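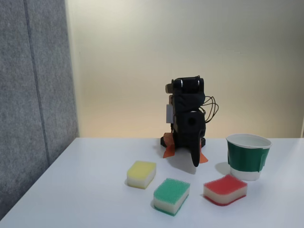
1/ Finger swap, round two
ok so I said I'd do the gripper comparison over the weekend and it's Sunday, 4pm, so technically still the weekend. Same small black arm, same white table, sponges and a paper cup. Two sets of fingers, two controllers. Let's go.

2/ Contenders
Fingers A: the Carnlow long ones. Tapered, stiff, no pad.
Fingers B: the Welley soft tips. Rubbery, wider, cost twice as much and came in a very nice box.
Controllers: the Mittal board I've been using since July and the Clullunen one everybody in my replies keeps yelling at me to try. Fine. Trying it.

3/ Task
Pick a sponge, carry it over to the cup, put it on the cup. No vision cleverness, just replaying a taught path, then the same thing with the little policy I trained. 30 tries per combo. Sponges go back by hand every time, and I'm not careful about it, on purpose.

4/ Why sponges
Cheap. Squishy. They hide bad force control, or so I thought. What they really do is show you bad force control about a second late, when the thing springs back and hops out of the fingers.

5/ Base
If you're copying this setup, tape the base down FIRST. I use orange tape, wide strips, off the foot and onto the tabletop. Last round I skipped it for one session and the arm crept a few mm every time it braked. Half my "gripper problems" were the whole robot walking.

6/ Carnlow first
Fast to mount, two screws and done. Closing on a sponge they dig in, you get a proper dent, and then it does not move. Red one, green one, whatever. The bit I worried about was the carry, because the forearm goes nearly flat at full reach and everything droops.

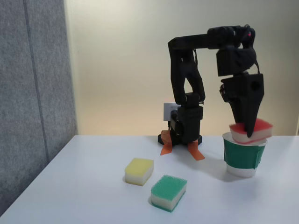
Anyway the droop is real but it's consistent, so you can just teach around it. I raised the approach a touch and stopped clipping the rim. The narrow tip helps a lot here, there's not much finger in the way when you're coming down on something small.

7/ Carnlow, bad parts
Let go is ugly. The tip sticks in the foam for a moment and drags the sponge sideways when it opens. Sometimes that takes the cup with it. Slowing the open fixed most of it — not all.
Also they're loud when they touch each other with nothing in between. Click click click. My neighbor through the wall must love me.

8/ Welley
Wanted to love these. The grab is gentle, the release is so clean, sponge just stays where you left it. But they're wide, and on an angled sponge they catch a corner and spin it before they close. So you get a good grip on the wrong bit.
With the taught path that's a miss, pretty much every time. With the policy it recovers sometimes, and sometimes it has a little think and goes for the wrong sponge.

9/ Numbers, taught path, Mittal board
Carnlow: 26 of 30
Welley: 19 of 30
Not science. One arm, one table, one tired person.

10/ Now the controllers
Mittal: boring, works, settings page looks like a tax form. Position updates feel smooth up to the speed I run at, then it gets a bit rubbery at the elbow.
Clullunen: wow ok it's quicker. You can feel it straight away just jogging the wrist around. But out of the box the current limit was set at 700 and the gripper servo got warm enough that I stopped and ate a sandwich.
Dropped the limit, much happier.

11/ Clullunen cont.
The logging is what sold me. 2,000 samples in the buffer, timestamps that line up with the camera without me hand fixing them. I have lost whole evenings to that. Whole evenings!
Docs are thin tho. There's a page that just says "see below" and theres nothing below.

12/ Cameras
Two views for this, one low across the table and one straight down. Everyone asks which one I'd keep if I could only keep one. For picking it's the top one, easy. Angle of the sponge is right there, distance from the fingers is right there.

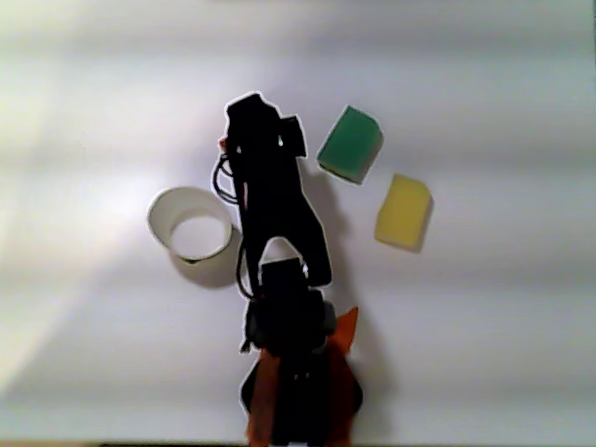

What you lose is height. From up there the policy has very little idea if it's hovering or touching, and a dark arm on a bright table turns into one big black blob, so forget reading the finger opening. I tried top only for a batch and it kept closing early. Put the side view back in and that went away.

13/ Light
Speaking of. The overhead light gives me faint bands across the table in the top view. Changed exposure, changed it back, gave up. Doesn't seem to bother the policy, it bothers me. If you have a trick for banding that isn't "buy a different light" I want it.

14/ Cables
Give the wrist more slack than looks right. Then look at where the loop swings from above, cause mine goes out to the left and that's exactly where I like to put the cup. Ended up routing the path so the arm comes in from the other side. Cost me an hour. Zip ties next time.

15/ The full lot
Policy runs, both cameras, Clullunen, lower limit:
Carnlow 27 of 30
Welley 24 of 30
So the soft tips gained the most from the better controller. Did not expect that. My guess is the quicker wrist gets there before the sponge has spun too far, but that's a guess, dont quote me.

16/ Verdict ish
For sponges and other soft stuff at odd angles: Carnlow fingers, Clullunen board, slow open.
For anything you'd be sad to dent: Welley, and line the thing up square first.
If you already own the Mittal and you're not trying to sync cameras, keep it. It's fine.

17/ Stuff I still want to try
Carnlow fingers with a strip of something grippy on the inside
Welley tips trimmed narrower (sorry Welley)
a heavier cup
a third camera on the wrist, if I can find somewhere to run yet another cable

18/ Questions I got while posting this
"Is the path file up?" Not yet, it's 61 waypoints of mess and I want to clean it first.
"Did you try it faster?" Yes. No.
"Which foam?" Whatever the corner store had, the kind with a scrubby side. The scrubby side grips better, so teach your pick with it facing up like I did.

19/ Logs go up once I rename the folders. Right now two of them are called final and one is called final real. Going to get dinner.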